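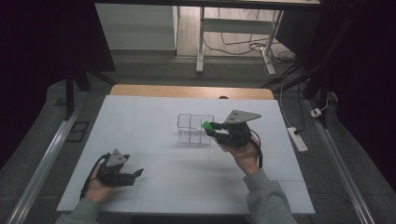
Green block in the right gripper, next to the clear bin. Left gripper is empty.

Ticket 1040: block-to-bin policy misses the clear container
Project: Meltik
Opened by: Bongani Potgieter
Status: open, waiting on retraining

What's going on

Hi all, me again. The policy we trained on the hand-held demos does fine with the white bin and falls apart with the clear one. It picks up the green block without any fuss, lifts it, heads over to the right part of the table, and then lets go too early. Most of the misses land just outside the near wall. Same checkpoint, same block, same table, and I didn't touch the lights between runs.

Numbers from this morning, 40 trials per bin:
White bin: 82 percent success
Clear bin: I stopped the run early, it was bad enough that I didn't want to keep dropping blocks on the floor. I'll do a proper set once we have something worth testing.

What I tried first

Restarted the inference node. No change.

Checked the time offset between the gripper stream and the head camera, because that bit us back in July and it looked a lot like this (early release, arm still moving). The offset is fine this time. I replayed a handful of demos side by side and the finger closing lines up with the video.

Swapped the right gripper's cable. No change, and I put the old one back.

Re-ran the tracking calibration on both grippers. The left one was a little out, the right one was good. Fixed the left, ran again, still missing the clear bin. I didn't expect much there, since the right hand does all the placing in this task.

11:20 a.m.

OK, so this is where it got interesting! I pulled the attention maps for the clear bin runs. With the white bin there's a nice solid blob on the opening right before release. With the clear one it wanders all over, and a lot of it ends up on the grid lines on the table. My guess is the panels are so close to invisible against that pale surface that the policy has only the glints to go on, and those move around whenever the head does. The compartments don't help either, you get edges behind edges.

1:45 p.m.

Quick test – I put dark tape along the top rim and ran the same checkpoint again. Way better. It still clipped the divider now and then, but the early drops pretty much went away. So the motion side is OK and I'm fairly sure we're looking at a perception problem.

I don't want to leave the tape on, though. The whole point of the clear bin is that it's hard, and the Zinholm comparison uses it bare.

3:10 p.m.

Mahlangu branch has the wrist views wired in, so I trained a short run with those added to the head view. Early drops are down without the tape. Too few trials to put a number on it yet, please don't quote me in the Govell report.

Next steps

1. Record more demos with the bare clear bin, moving it between takes. I've been leaving it in the middle of the table way too much.
2. Hold the block over the opening for a beat before letting go. Looking back at my own demos I rush that part, and I think the policy picked it up from me.
3. Full run of 40 on each bin, head view only against head plus wrist, 2 seeds each.

If anyone has old demos with see-through containers sitting on a drive somewhere, send me the path and I'll convert them. Leaving this open until the full run is in.

– Bongani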